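Can a robot clear the table yet? (dishes, bins, shop chores)

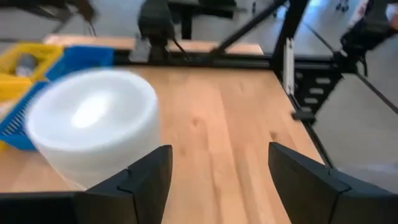 Category: Home and Shop Automation > General Discussion

jallby_mike
Posted September 2018

My brother-in-law says we will all have a machine doing the dishes before his kids finish school. I say no. I run a small cabinet shop and I would pay for one that could just put things back in bins at the end of the day. Has anyone here worked with an arm on this kind of job? I mean dishes and plastic baskets on a table, with nothing bolted down.

Thilini Mondal
I work on a two-finger setup, wooden table, black frame around it. White dishware is harder than people expect. It throws glare under overhead lights and the wrist camera loses the rim. It also blurs when things move. We logged 473 tries at moving dishes into a basket in June. I would not let it near anything I cared about.

oldlathe
What was the success rate?

Thilini Mondal
Depends what you call success. If the dish ends up in the basket in one piece, a bit better than half. If you want it set down the way a person would, much lower.

Daretti_fan
Half is not bad. Five years ago it would have been zero. I have a Daretti arm at work loading trays and it runs all shift without a person near it.

oldlathe
Loading the same part into the same tray is a solved problem. That is a different job from a kitchen table. Your parts come in on a fixture.

Daretti_fan
They do, yes. But you could fixture a kitchen too. Put the baskets in the same spot every night, use one kind of plate. People rearranged their kitchens for dishwashers.

jallby_mike
My wife is not going to use one kind of plate.

snr_tech
I did service calls for Sanari for nine years. The arm was hardly ever the trouble. It was the cables, the lights and somebody bumping the table. A house has all of that plus a dog. Agree with oldlathe on this one.

Thilini Mondal
The baskets are a problem too. Mesh sides catch a fingertip, and if there is already something in the basket the arm has to work out where the free space is. A person does that without looking.

Daretti_fan
What would a basic setup run for a small shop? Leave kitchens out of it.

snr_tech
Amarasinghe had a used arm listed for $3,058 last time I checked. Gripper was another $2,000. Then you need a frame to hang cameras on, and somebody who can program it. The last part is where the money goes.

jallby_mike
I can get a high school kid to sort bins for a long time on that.

Daretti_fan
The kid will graduate. I still think sorting bins in a shop is doable now if you keep to a few part shapes.

Thilini Mondal
For a few rigid shapes and good light, I agree with that. Stacked plates, no. Mike, if you send me a list of what goes in your bins I can tell you which ones I would try first.

jallby_mike
Hinges, drawer slides, shelf pins, clamps. The clamps are never closed. Will write up the rest tonight.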